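Flerham Bench Notes
@flerhambench
31 May 2024

Okay, the gripper thread I've been promising since the start of the month! I've been living with two hand-held grippers, the Jultar and the Fatix, and a few of you asked which one I'd keep. Get yourself a coffee, I tend to go on.

First, what I wanted them for. I'm collecting pick-and-place demonstrations of ordinary food on an ordinary table, done by hand, with the trigger opening and closing the fingers. Later on the same fingers go on the arm. So the tool has to be nice to hold for a long stretch, and it also has to behave the way it will when my wrist isn't helping it along.

The Jultar weighs 261 grams on my kitchen scale without its cable. The Fatix is heavier, but it carries the weight further back, over the knuckles, and I liked it more in the first five minutes than I did the Jultar. Remember that, because I changed my mind later in the week and then changed it back a bit.

Trigger feel. The Jultar has a long, light pull with a little dead zone at the start. You squeeze, nothing happens, you squeeze a bit more and then the fingers come in together quite smoothly. The Fatix answers right away. If you've ever gone from an old car with a tired clutch to a new one, it's that kind of difference.

I thought right away would be better. It's certainly more fun! But with round fruit I kept brushing the far side before I'd lined up, and the Fatix had already started closing by then. The Jultar's dead zone gave me a moment to settle. I ended up being fond of it, the way you get fond of a door that sticks.

Both run through the same controller, the little Ko box, which takes two tools at once. I have had no complaints with it apart from the fan, and the way the menu forgets which tool is left and which is right whenever you unplug them in the wrong order. I put a dot of nail polish on one plug and that was the end of that.

Cable length matters more than I'd guessed. The one that came with the Fatix is 600 mm and that is simply too short for a table you have to reach across. I got a longer one from the parts drawer on the second day and should have done it on the first.

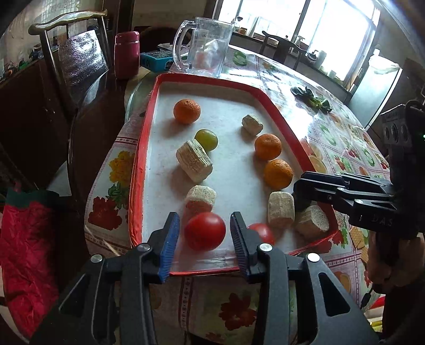 Finger pads, then, which took up most of my week and deserve a few posts of their own. I tried smooth ones and ribbed ones, and I'm now firmly a ribbed person for anything with a skin on it. Smooth pads are fine until the thing you're holding decides to roll. With something like that round tomato between the open fingers, shiny all the way around, I want the ribs, and the blue makes it easy to see where the pad sits against all the black.

Those are easy-to-see contact faces for the camera too, by the way. I used to run dark pads on dark fingers and then spend my evenings squinting at playback, trying to work out the exact moment of contact. A bright pad saves you that. I'd pick a bright color even if it gripped a little worse.

Let me talk about food, since people always ask. Tomatoes and tangerines are both roundish and both easy to find, and they could hardly be more different in the fingers. A tangerine has give in the peel and a slightly pebbly surface, so it forgives a bad approach. A tomato forgives very little. Come in high and it scoots away from you, come in low and your fingertips are scraping the tray.

My honest numbers for the week, both tools together: 375 attempts. I logged every one in a notebook with a pencil tied to it, and I marked a miss whenever I had to open up and go again, even if the second go was perfect. I was strict about it. I think you have to be, or you end up grading yourself on charm.

For the side-by-side part I set aside 100 of those for small fruit only, split evenly between the two. The Jultar came out ahead, and the gap was bigger than I expected. Almost all of the Fatix misses were the same miss – one finger touching down early and nudging the fruit along before the other one got there.

On the bigger pieces it went the other way. Long, blocky chunks of food want a firm, quick pinch across the short side, and the Fatix does that beautifully. The Jultar gets there, but you feel yourself waiting for it.

If you're setting up your own table, use a tray with a rim. I know it makes the edge picks harder. I want them harder! Real plates and trays have rims, and a piece leaning up against one is exactly where a demonstration is worth having. Just be ready for your first afternoon of edge picks to be humbling.

Spacing is the other thing. Leave some pieces on their own and put others nearly touching. When two pieces of fruit sit close together the outer finger needs somewhere to go, and that's where you find out how thick your fingertips really are. The Fatix tips are thicker than I'd like. I've been eyeing them with a file in my hand and so far I've been sensible.

Two tools at once is its own little sport. I did a run with a gripper in each hand, and for the first while I was all elbows. What helped was deciding that one hand picks and the other one waits at the side until it's wanted. The moment both hands went for the middle I'd get knuckles knocking together and a cable across the fruit.

Somebody in the replies to my last thread asked whether a patterned cloth upsets the cameras. In my case no, and I've come around to preferring it. A plain white sheet gives you tidy recordings of a table that doesn't exist in any house I've ever eaten in. Flowers and fruit prints are what people have, so flowers and fruit prints are what I'd train on.

Window light bothers me more. A strong window behind the table puts a glare on anything glossy, and the exposure drifts when you swing the wrist cameras toward it. I lock the exposure now before I start. It costs me some detail in the shadows under the fingers and I've decided I can live with that.

Cleaning, a dull subject but you'll thank me. Ribs hold on to juice. I wipe them between runs with a damp cloth, and at the end of the day the pads come off for a proper wash in the sink. The Jultar's pads slide out with a push of the thumb. The Fatix has one tiny screw per pad and I have already lost one down the side of the sofa, where I assume it's very happy.

Comfort over a long session goes to the Jultar in the end. That heavier grip on the Fatix that felt so planted at first started talking to my forearm after lunch. I wrapped the handle with a strip of bicycle tape and it improved quite a lot, so if you already own one, try that before you give up on it.

So which would I keep? For small, round, slippery things, the Jultar, and it's the one I reach for in the morning without thinking. For the chunky stuff and for quick clearing, the Fatix, with the longer cable and the tape. If I could only have one it would be the Jultar, and I'd grumble about the trigger every now and then – affectionately.

Next job is getting the same fingers onto the arm and seeing how much of my good behavior survives the move. I have my doubts about the dead zone there, as a motor won't use it to settle the way I do. I'll start with the tangerines and work my way up to the tomatoes.

Oh, and if anyone has a source for those tiny Fatix pad screws, or even just the thread size, please send it my way. I'm down to my last spare and the sofa isn't giving the other one back.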